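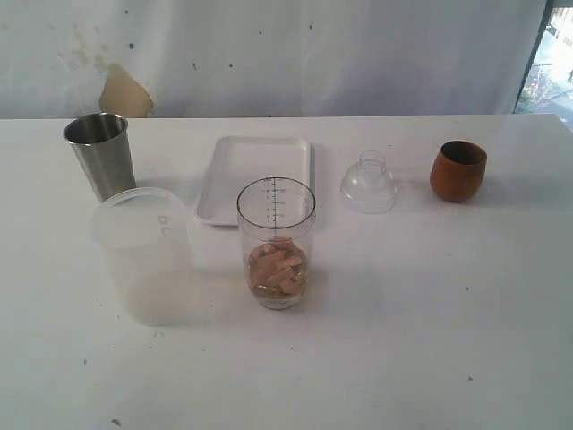
According to one maintenance manager at Prosser, a surface that has been wiped is a surface that has been moved around, and most of the soil on it is still there. The remark overstates the case, but it states the problem that this chapter deals with.

Chapter 12
Soils, Surfaces and Contact Time

12.1 Terms used in this chapter

Soil is any matter on a surface that does not belong to it. A stain is soil, or a color change left by soil, that has passed below the surface. The two call for different treatment. Soil can be lifted. A stain must be bleached, dissolved, covered or left alone.

Matte finishes hold more soil than gloss finishes of the same material. The small pits that scatter light also hold grease, and a dry cloth passes over them. Painted walls behave in much the same way, with the added risk that rubbing will polish the paint and leave a shiny patch.

12.2 Contact time

Contact time is the period during which a cleaning solution stays wet on the surface. It is set by the product label and not by the person doing the work. In a warm room a thin film may dry before the stated time is up, and the solution must then be applied again.

The trials at the Zenby plant, reported in full in Chapter 14, compared two products, Lumel and Cloltus, on 3066 test panels. Both were mixed at 2 parts to 1000 parts of water. Panels wiped at once were compared with panels left wet for the full label time. The results are used in Problems 4 and 5.

12.3 Order of work

Work from high to low and from clean to dirty. Walls come before worktops, and worktops before floors. Loose items are taken off a worktop before solution is applied, and are washed separately. Metal drinking vessels are rinsed and drained upside down; they are not returned until the worktop is dry.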